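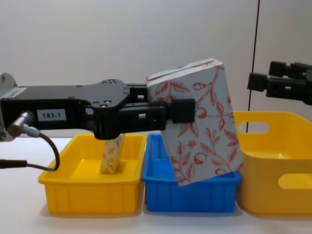 Tissues and trays on the sorting table at Jamura.

Home | About Us | What We Sort | Visit | Contact

About Jamura

Reading time: 3 minutes

Print this page | E-mail this page

Jamura is a school for putting things away. We are aware of how that sounds. Our parents were aware of it too, and brought it up at dinner for the first few years.

We teach sorting, packing and shelf order to people who run small stockrooms, church pantries, school supply closets, corner shops and, in one memorable term, a boat. Most arrive believing they have a space problem. We walk them over to a white table with some plastic trays on it and ask them to decide where a box of tissues goes. It can take a while.

How we started

Jamura began in the back half of a shop called Bermúdez, which sold party supplies in the front and lost them in the rear. We were hired for two weeks to find the paper plates. We found them, along with 1161 other items that the shop had reordered at least once because no one could lay hands on the first lot. The owners asked us to show their staff how we'd done it, and then the bakery next door asked, and by April we had a sign.

The sign had our name spelled wrong. It hung for a year, and some of our older students still write to us as Jamara. We answer to it.

What goes on the table

Our beginners' course is called Liduvell, after the street where we first rented a proper room. It uses ordinary goods: tissue boxes, small drink cartons, packets, things with a right way up. We gave up on wooden practice blocks early. People treat a block like a block, but hand them a carton and they start to have opinions.

The trays are yellow and blue, ribbed on the outside, and nearly the same size. New students always want to know what the colors mean. They mean whatever the group agrees on that morning, and a good part of the first hour goes into agreeing. We have seen married couples choose opposite sides of the room over it. The deeper bin with the oval handles is for anything still under discussion, and we try to have it empty by lunch.

We also allow dented boxes. Real shelves are full of them, and a patterned tissue box with a bit of a crumple in it teaches more about stacking than a crisp one does. Students who like things square find this hard. We give them the dented ones first.

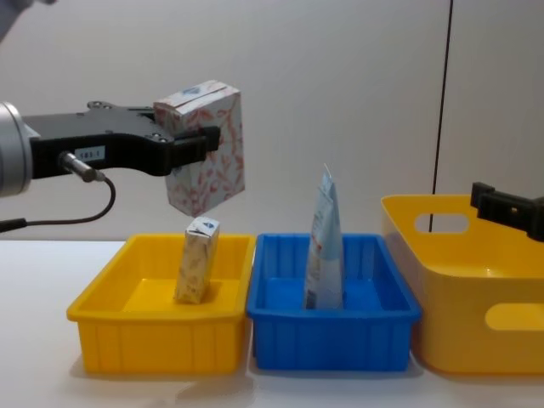
Gutance, our other half

Once you have sorted everything, you have to keep it that way, and this is where most people lose heart. Gutance is our follow-up service. We come back to your stockroom, look at the shelves, say "hm," and help you fix what has slid. There is no charge for the "hm."

At present 125 places are on the Gutance list. The smallest is a cupboard. The largest has 2000 shelf positions and a very firm rule about coffee.

What we don't do

We don't sell trays. We don't do garages, having done one. We will not tell you to throw out your grandmother's dishes, though we may ask why they are stored with the printer paper.

Coming to see us

The next Liduvell course opens on Mon 9 March. Groups are small and the table is a sensible height. Bring flat shoes and something from your own shelves that has never had a proper home. Last term's most popular entry was a single roller skate, and it lives in our office now, on the second shelf, left side, labeled.

To book a place or ask about a visit, use the Contact page. Messages are filed the day they come in, as you'd hope.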